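Trambridge equipment plan, progress to June
Prepared by Huệ Tạ for Orest Kobzar

Spending is under plan, mainly because the thing we planned to spend on has yet to ship. Zutine now quotes 12 weeks for the second arm. The first quote also said 12 weeks, so they are at least consistent.

Gripper pads are the line I got wrong. I budgeted for 2 sets a year, a number I took from the brochure. Khoa Trình went through the purchase log and thinks we could need up to 47 pads by year end. Please move $987 from travel to spares. We weren't going anywhere.

Toàn Lưu has asked Cabral for a price on pads alone, without the fingers they prefer to sell with them. 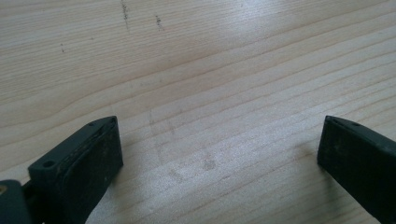 The table stays as it is. Xuân Cù wanted a new top in this budget and I have pushed it to the next one, along with the chairs.

Still open: your signature on the Zutine deposit, and whether spares get their own line. I'd like both before the quote expires.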